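Build thread, shared shop in Cadholm. Picking up where I left off in May.

1/ The grippers are wired and both handles power up. Green lights on, no fault codes. The left one needed a new jaw spring, 50 cents from the parts bin.

2/ Table is set for towel folding. Green cloth down, one white towel, headset within reach.
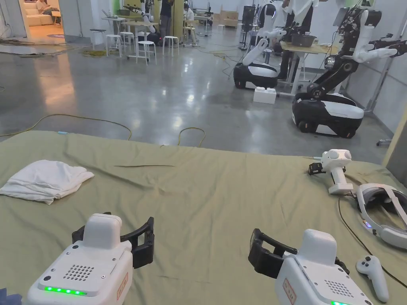
3/ Logging works now. I get 200 samples a second per hand, which is plenty for folding. The first version of the script dropped every file over 127 MB - fixed with one line.

4/ Jaw pads are next. The printed ones slip on thin fabric, so I ordered a sheet of silicone from Proston. Shipping cost more than the sheet.

5/ Goal is around 500 folds before I try any training. Files go up on the Trudolari page when they're cleaned up.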